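Section 4: Setting Up Your Bench and Checking the Pipette Before First Use

Welcome back! If you have come straight from Section 3, your Skidar home water testing kit should be unpacked, and the reagent bottles should be standing upright somewhere cool. Have a glass of something nice and find a comfortable chair, for this section is a slow one and it goes much better when you are not in a hurry.

Everything here applies to the Skidar 200 and to the older Skidar 169. Where the two differ, we say so.

4.1 Choosing a place to work

1. Pick a table that does not wobble. Kitchen tables are fine, and plenty of our customers use one, but clear the food away first and keep it away until you have finished and washed up.

2. Stay out of direct sunlight. The color reagents fade in a bright window, and a faded reagent will give you a reading that looks better than your water really is.

3. Lay down a cloth or mat in one plain color. Small caps like to roll, and they are much easier to find on a plain surface. Natalia Chávez, who wrote the first edition of this guide, swore by an old pillowcase.

4. Let the kit, the pipette and your water sample sit together in the same room for two hours. Cold well water straight from the tap will throw off your volumes.

Note: If your sample came from a well that has been standing unused since February or longer, run the tap for a good ten minutes and collect a new sample.

4.2 Checking the pipette

You do not need any special training for this check, only a small scale that reads to the hundredth of a gram and a little patience.

1. Turn the volume ring until the window shows your test volume. Always come down to the number from above - if you overshoot, go back up a little and come down again.

2. Push a clean tip on firmly, with a slight twist. Do not hammer it on. A tip that has been hammered leaks just as often as a loose one.

3. Press the plunger to the first stop, lower the tip just under the surface of some distilled water, and let the plunger come up slowly under your thumb. Wait a second before lifting out.

4. Repeat once more and throw that water away. This wets the inside of the tip, and the next fill will be truer for it.

5. Fill again, empty into a small cup on the scale, and write down the weight. Do this five times with the same tip.

6. Compare your numbers with the card in the lid. If they wander by more than the card allows, change the tip and start over from step 2. If they still wander, write to Sarahí Cuevas at our service desk and quote code 313.

Caution: Never lay a pipette flat while there is liquid in the tip. The liquid can run back into the body and spoil the seal, and the warranty does not cover this.

4.3 Where the pipette lives between readings

1. Hang the pipette on its stand whenever it leaves your hand, even if the phone is ringing.

2. Set the stand toward the back of the table, where your sleeve will not catch it, with the beakers and droppers close by.

A pipette hung from the bar of its stand:

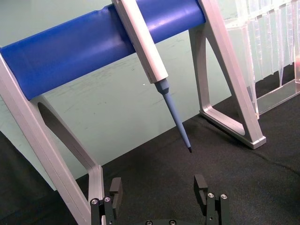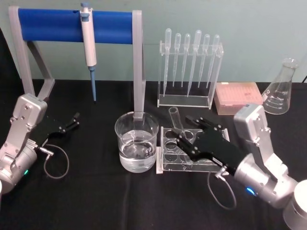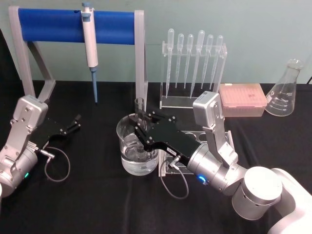
4.4 Rinsing and putting away

1. Take off the tip and put it in the trash. Tips are for one sample only, however clean they look.

2. Rinse each glass beaker three times with distilled water and turn it upside down on a towel. Please do not use dish soap, as even a trace of it will upset the phosphate test.

3. Squeeze the droppers out under clean water and leave them to air dry.

4. Turn the volume ring back to its highest setting, so the spring can rest.

5. Write the date and your initials on the log sheet, then go on to Section 5, where we take the first real reading together.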